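Jumau Guest Rooms, Jonalville
Linens and Soft Furnishings Safety Check
Room 2, spring round
Date: 4/4/21

Thank you for taking this one on a Sunday. Please write in full sentences where you can (I know the boxes are small!) because whoever reads this next may never have been in the room, and a lonely little "OK" doesn't tell them much.

1. Fabric covers, gray. Weave checked for pulls, thin spots and burns.
PASS. The weave is nice and tight all over and I'm very happy with how these have held up. I ran my hand over both sides, slowly, and found nothing to snag a ring or a fingernail on.

2. Seams and folds.
PASS, with a comment. The stitching is sound, but the covers have been folded on the same line for so long that the crease has settled in for good. Please fold them in thirds from now on, and go easy with the iron on the old line.

3. Care and fire labels attached and readable.
FAIL on one cover. The label on the Flolamik cover, stock number 429, has washed out to a blank white tag. I've set it aside on the top shelf of the closet and it shouldn't go back into use until we have the replacement label.
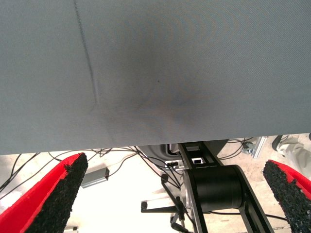

4. Stains and marks.
PASS. A few small marks came out with plain dish soap and cool water, so please try that before reaching for anything stronger. I would dearly love to retire the bleach bottle altogether, but that's a conversation for another day.

5. Hanging edges and trip hazards.
PASS, with a comment. No cover trails on the floor, but thin black cables do run across it. When you put a larger cover on, do walk all the way around it once and tuck up any corner that has dropped, especially on the side by the door where people come in with their arms full.

6. Floor underneath and around.
PASS. Swept, then mopped. The pale floor shows every crumb when the sun is on it, bless it, so mornings are the best time to look.

7. Clearance from the heater, 20 inches or more.
PASS. Measured with the tape from the drawer, which I have put back in the drawer.

8. Spares in the closet.
NOT COMPLETE. Cover 349 is still out at Yu Laundry and I couldn't check it. The ticket is pinned inside the closet door.

Overall: room may be used. Items 3 and 8 stay open and should be looked at again before the end of April.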